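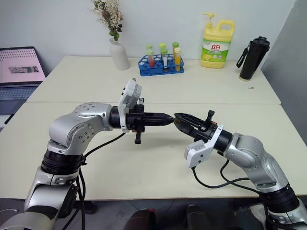 How long should you keep a sourdough starter you never bake with? Until the jar is worth more to you than the flour you feed it, and in my case that was October.

8/17/05 | 2 minute read

I've owned mine for 252 days. It has eaten a small fortune in rye and produced four loaves, one of which my neighbour used to prop open her garage. Wissam Rizk gave me the original blob, 100 grams of it in a yoghurt tub, with the solemnity of a man handing over a kidney.

The book says 400 grams of flour and a warm spot. My kitchen in Lesby doesn't have a warm spot. It has the top of the fridge, where the starter sulks beside the Tololex kettle. 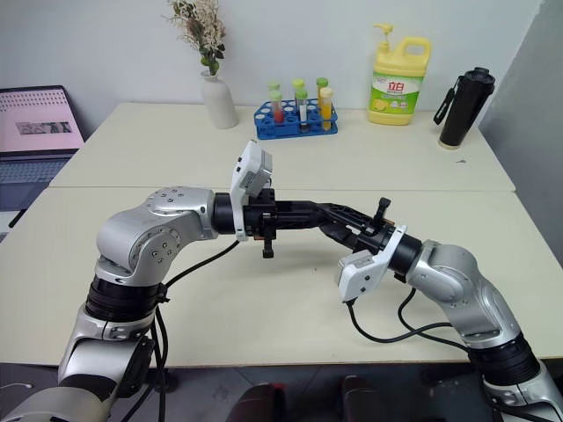 Two arms, one cream tabletop.

I tried it at 20 degrees overnight and got soup. Mum reckons I should buy bread from the bakery on Prallach Street like a grown-up. She's probably right, but I've fed the thing again this morning anyway.

Recent posts
Compost, a grudge
The Tarawneh bus timetable
Why I own three colanders

Contact | © 2005 | Back to top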